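Chapter 4
Before the Vote: How Parties Choose Their Candidates

Most of us meet an election quite late in its life. By the time we are handed a ballot paper, folded and smelling faintly of the printer's, the names on it have long been settled, and settled by a much smaller crowd than the one queuing outside the polling station. This chapter is about that earlier stage, and I hope you will come to find it as absorbing as I do, even though it happens largely in draughty halls and involves a great deal of tea.

We shall stay for the moment with the district of Erkurside, which you will remember from Chapter 2, where we drew its ward boundaries and argued (some of you rather fiercely, if past classes are anything to go by) over where the river ought to come in. Erkurside has 17 wards. In the ward of Latari, which has been held by the same party for as long as most residents can remember, the real contest is over the party's nomination. Whoever wins that can expect to win the seat. In Baidoo, on the other side of the district, two parties are closely matched, and each has to ask itself a rather different question — who among our members could persuade a neighbour who voted the other way last time?

There are several ways of answering, and we shall take them slowly. A party may let its local members decide by a vote at a meeting. It may send every member a ballot by post. It may draw up a shortlist at its head office and leave the final choice to the branch, or it may simply name the candidate itself and hope that the branch will put up with it. Some parties go further and open the vote to anyone living in the ward who cares to register as a supporter, and this is what we usually mean by an open primary.

Each of these has its friends. Members who have knocked on doors in the rain for years tend to feel, quite understandably, that the choice should be theirs. Head offices tend to worry about candidates who please the branch and alarm everyone else. And supporters who have never joined anything may well ask why a few dozen people in a hall should settle the matter in a ward the size of Latari, where 1,806 people are on the electoral roll.

You will need a few terms as we go along, and it is worth writing them in the front of your notebook now. A selectorate is the group of people entitled to choose a candidate. Incumbent means the person who already holds the seat. Deselection is what happens when a party declines to put its incumbent forward again, and it can be a bruising business, as we shall see when we reach the Zemari case in April of our imaginary calendar.

Do read the first two sections before the class discussion, and keep your ward maps to hand.

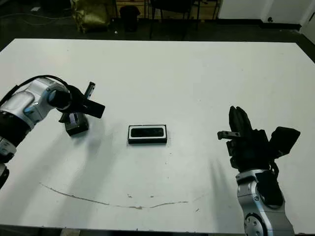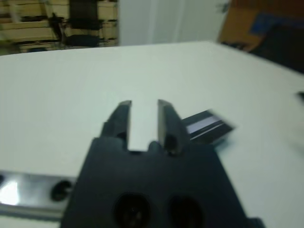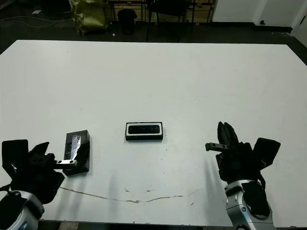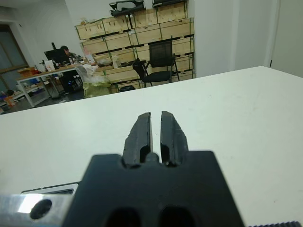

A reader of the previous edition wrote to say that the chapter had been too gentle with head offices, and that in a ward such as Latari a shortlist drawn up elsewhere leaves the members with very little to decide. It is a fair complaint, and section 4 now gives it a good deal more room.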